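Suturing demos, second batch

I spent most of December collecting suturing examples for the learning system, which we call Garkton. The first batch had 1540 clips and Garkton learned very little from them. Most were long, and labeled from start to finish as one thing: "suture." This time I cut everything into short pieces. Pick up the needle, set the angle, drive, pull through, tie, trim.

Manuela Serra did nearly all of the driving at the console. She is slower than I am and much more even, and the model does better on her clips than on mine. Her stitches are interrupted, each one tied and cut before she moves along the wound.

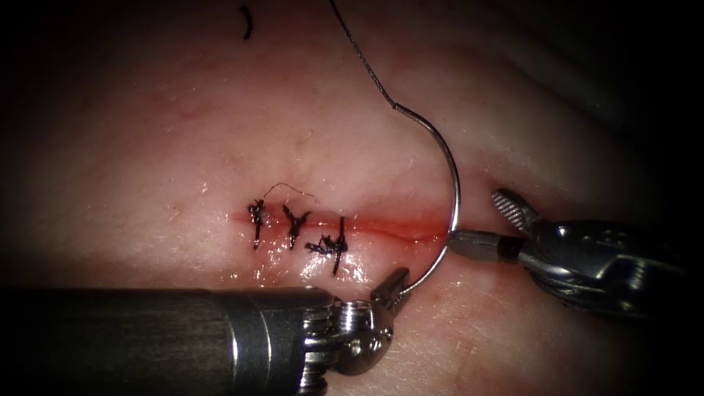 What we keep and what we drop

We have nearly 2718 short clips now. I drop the ones where the time stamps drift. I keep the clumsy ones, as long as the stitch gets finished, and tag them as recoveries. I set 200 aside for testing and haven't opened them.

The handoff is the hardest piece to label. For a moment both instruments are on the needle, or close enough that I can't tell from one view which one has it.

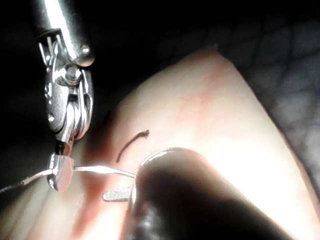
My rule for now is that the handoff starts when the second set of jaws touches the needle and ends when the first lets go. Two people labeling the same clip still disagree by a few frames. I can live with that. I moved the labels from Tolport to Flalby halfway through and lost an evening fixing the names.

Training starts again next week. I'll post the numbers, good or bad.

Comments

dkm: Do you label bad grasps separately, or do they go in with recoveries?

Author: Separately, if she has to let go and try again.

Szűcs: I'd like to see the tag list when it's settled.

Contact | Copyright, all rights reserved | Back to top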